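Fourteen ways to pick up a pair of trousers

I promised in October that I'd write up the crumpled clothes work once we had numbers I wasn't embarrassed by. The numbers are in, some of them are even quite good, so put the kettle on because this one goes on a bit.

Quick recap for anyone who has wandered in from the sourdough posts. I work on getting robots to handle cloth. The big dream in our field is always folding, because folding makes a lovely video, but my corner of it is the bit before folding, where you have a heap of something and you need to decide where to grab it. I find this much more interesting than folding! A pile of fabric has no front, no handle and no obvious middle, and the shape you planned for changes the moment you touch it.

The old way, the way I learned it, goes like this. You look at the whole table from a camera up high, work out the tallest wrinkle, and send the gripper there. It's a perfectly decent rule and it does get cloth off the table. The trouble is what you're holding afterwards. Grab a pair of trousers by a fold in the middle of the leg and you've got a limp dangling lump that tells you almost nothing, so you put it down and try again, and again, and by then I've gone to make tea.

Our method is called Hladun (long story, it was a placeholder and it stuck). Hladun doesn't care about the tallest wrinkle. It looks for sewn structure: seams, hems, waistbands, the places where somebody with a sewing machine has doubled the fabric up. Those bits are stiffer, they hold their shape better in a heap, and once you're holding one you have a fighting chance of knowing which part of the garment it belongs to. The whole thing runs from the wrist camera, close up, because from the ceiling a line of topstitching is thinner than a pixel and might as well not exist.

Beige cotton is my favourite test for it, and also the one I dread. The stitching is often nearly the same colour as the cloth, and every crease throws a soft shadow that looks, to a network having a bad day, exactly like a seam. What gives the real ones away is the little dashes of thread. Creases wander and fade out, whereas a topstitched seam keeps its dashes evenly spaced even when the cloth bends. Once we started training on small patches at that scale the false seams dropped off a cliff.

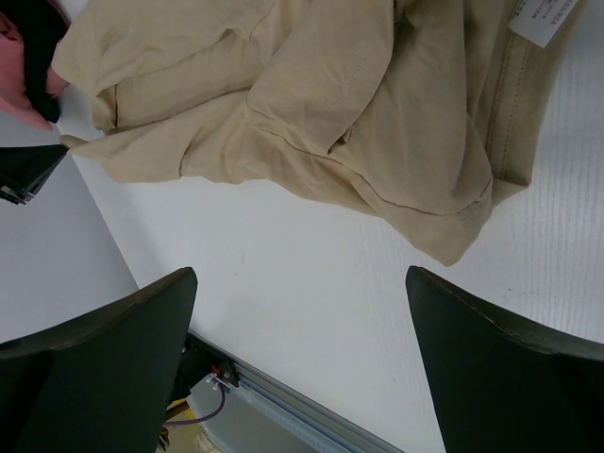 What we measured

The test was simple enough to explain to my mum, and I have done so. Drop a garment on the table, let the system choose a grasp, close, lift, and check what's between the fingers. If it's a seam, hem or waistband, that's a hit. If it's plain cloth, it's a miss, even if the lift itself was beautiful. We ran 1,000 lifts in all, split evenly between the wrinkle rule and Hladun, over 14 garments.

The wrinkle rule got a sewn edge on 31 lifts in every 100. Hladun got one on 68. I'd been hoping for something over half, so there was a small dance in the corridor.

It was best on workwear and trousers, where the seams are chunky and doubled. It was worst on anything knitted. Jumpers are horrible. They have seams, but the seams are soft and they roll inwards, and the ribbing sets off the detector all over the place. I haven't got a fix for that and I'm not going to pretend one is round the corner.

Labels, a sorry tale

For a couple of weeks our best detector was cheating. Care labels are bright, square-ish and sewn into a seam, so the network had quietly decided that finding the label was the same job as finding the seam. Which works a treat until the label is underneath! We retrained with the labels blurred out of the training pictures and the score went down by 16 points, then climbed back up over the next few rounds as it learned to look at stitching properly. If you're doing anything like this, please check for labels before you get excited. I lost a conference deadline to them.

There is a decent argument for using the label as a clue on purpose, by the way. It tells you that you're probably near a side seam or the back of a neck or waistband. We've kept a separate label finder running alongside and may feed it in later as a hint. For the main result it's switched off.

Things that still go wrong

Layers. When two garments overlap, Hladun will happily find a lovely hem on one and then close the fingers on both. It has no real idea of depth at that distance. We tried approaching at a shallower angle, which helped with thick cloth and made thin cloth worse.

Hems folded over on themselves are another one. A folded hem has a darker band that the detector adores, but the part you want might be tucked under, and then you get a pinch of the wrong side.

And speed. Each grasp takes about nine seconds to choose, mostly because we look from several positions before committing. The wrinkle rule takes under two. I think we can drop most of those extra looks, but I need to run it and see.

Next up is the Cladow set, a new batch of patterned fabrics, stripes and checks mainly, which I expect to be a complete bloodbath for anything that likes straight lines. The code needs a tidy before I share it, as there's a function in there called please_work_2 and I have some pride. If you've tried seam detection on knits and had any luck at all, leave a comment, I'd love to hear what you did about the ribbing.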